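Ukusura Helpdesk
Ticket: Robot stops at kitchen door, night shift staff being called off the floor
Product: Prodside door and delivery module
Site: Quiambao residence, ground floor
Raised by: Bianka Takács, shift coordinator
Priority: Medium
Status: Resolved, follow-up open

Original report

The robot does the linen and tray runs between the kitchen and the wing from 10 at night. Since the March update it has been stopping at the kitchen door and sending a "door assistance" page to whoever is on. It happened 3 times on one shift. The page goes to both handsets, so both night staff leave what they are doing, and one of them has to walk the length of the building to open a door.

When the run was done by hand we had a kitchen porter until midnight. That shift was moved to mornings when the robot came in, so there is no one near the kitchen at that hour. Please fix the door or change who gets paged.

Reply from support

Thanks Bianka. Can you confirm the following:

- Is the door latched when the robot arrives, or already ajar?
- Has the handle been changed or adjusted?
- Does the page clear by itself if no one answers?

Reply from Bianka Takács

Latched every time. The handle is the same one. The page does not clear. It repeats every 2 minutes until someone presses the button on the robot, which means a resident who is up at that hour hears it as well.

One more thing. The staff have started propping the door open with a chair so they don't get paged. I have asked them to stop, as it is meant to stay closed at night, but I understand why they do it.

Support note

Logs pulled for the last 14 runs. In the failed ones the right arm reaches the handle, closes on it and turns it, then the module reports "handle lost" and backs off. In the good ones the same motion carries on into the pull. Nothing in the log points to a hardware fault. The grip force reading is normal in both cases.

Sent to Plurnico, who maintain the door module, with a request to replay the run in the simulator using the current settings.

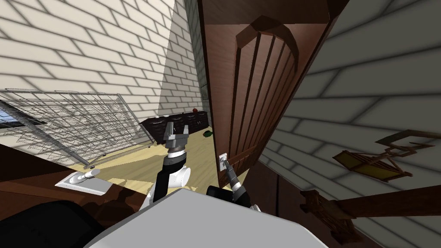
Plurnico came back with a cause. The March update shortened the time the module waits between turning the handle and checking that the door has moved. A heavy door on a closer is slow to start, so the check fails and the robot gives up early. In the replay, with the old wait time put back, the right gripper is closed around the silver lever with the door partly open, and the left gripper is open and clear of it. The simulated room is a stock one and won't match your kitchen, but the lever and the swing are close enough for this test.

Fix applied

1. Wait time after handle turn set back to the earlier value.
2. One retry added before any page is sent.
3. Page repeat changed from 2 minutes to 10.
4. Audible tone on the robot switched off overnight. The light still flashes.

Please run it for a few nights with the door closed and no chair, and note any pages.

Reply from Bianka Takács

Better. No door pages on the first two nights and one on the third, which was a trolley parked on the far side, so fair enough. The chair is back in the dining room.

The paging is still a problem for us though. When it does go off, both handsets ring. We have two people on at night, and if one is in the middle of helping someone to the bathroom they shouldn't have to wonder whether it's the robot or a call bell. The sounds are nearly the same. Could robot pages go to one handset only, with a different sound? The staff would like to pick who carries it at handover.

They also asked me to pass on that the training covered how to start and stop the robot but not what the error messages mean. "Door assistance" could mean stuck, blocked or broken, and they found out which by walking down there.

Support note

Handset routing can be changed from the site settings. Done for this site: robot pages now go to handset 2 only, with the low double tone. Handset 1 gets call bells only.

Message text is set by Prodside and can't be edited from our side. Change request sent to split "door assistance" into "door will not open" and "path blocked". No date given yet.

A one-page sheet of the current messages has been emailed to Bianka to go beside the charging dock.

Ticket closed for the door fault. Linked ticket stays open for the message wording - Bianka is copied on it and will be told when Prodside replies.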